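Home Topics Machines at work Domestic chores Index

Household chores and automation

Last updated: September
Reading time: 3 minutes

Whether a machine can do the housework depends a good deal on who is asked and what they are selling. Machines have washed clothes and dishes for generations, provided a person carries everything to them, loads them, empties them and puts it all away again. The carrying, loading, emptying and putting away is what is now generally meant by household automation, and progress there has been slower than the brochures.

Background

Early domestic machines did one job in one place. The robot vacuum cleaner was the first to move about the home by itself, and it remains the most common, having had the good sense to choose the floor. Floors are mostly flat and do not need folding. Beds, which are mostly flat only in photographs, have been left to later generations of machine.

Soft goods

Bedding and clothing are widely held to be the hardest part of the subject. A mug is the same shape wherever it is put down. A duvet has no particular shape and takes a new one each time it is touched. A machine has to find an edge, decide whether it is a real edge or only a fold, and pull it without bringing along whatever is underneath. Shiny fabrics confuse cameras, patterned ones can hide their own creases, and padded ones spring back when they are let go.

The machines that do fold laundry usually begin with a single towel on a clear table. Critics have observed that a person who owns a clear table and a single towel does not need much help.

The Jostcombe trial

One of the more patient attempts to measure the problem was made at Jostcombe, where the engineer Golnar Tehrani set a two-armed machine called Nokar to tidying beds. It was given 786 attempts and completed 582 of them to the satisfaction of the rules, which asked that the bed be covered and the pillow be on it. The rules did not say which way up. Its quickest success took 17 minutes.

Aileen Ambrosio, who wrote up the results, noted that most failures began with two pieces of cloth being taken for one. Nokar would then make the bed with a coat in it. She recommended stricter rules and a shorter report, and got the first.

Teaching by hand

A newer approach leaves the robot out of the early lessons. A person holds a gripper of the kind a robot might use, with a camera fitted, and does the chore in an ordinary room while the movements are recorded. The method is popular because it is cheap and because real bedrooms supply a quantity of muddle that laboratories find difficult to imitate. Its weakness is that the person is still doing the housework, now with only 2 fingers.

Commercial machines

Palent, a maker of kitchen equipment, announced a bed-making attachment and later described it as a bed-making concept. The Ñahui, a wheeled machine with one arm, is offered to guest houses for collecting used towels. It collects towels well. It has also collected bath mats, and its manual advises guests to hang up their dressing gowns.

Current position

Machines can now pick up many single objects, open most drawers and fold a fair number of towels. A whole room, with several kinds of cloth in one heap and no agreement about where any of it lives, is still done by people, or put off by them until the weekend.
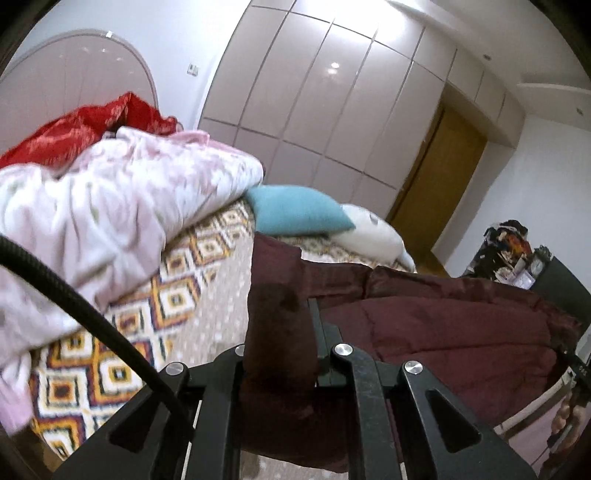 Bedding and a hand-held gripper in a bedroom, with a turquoise cushion and a white pillow on the far side of the bed.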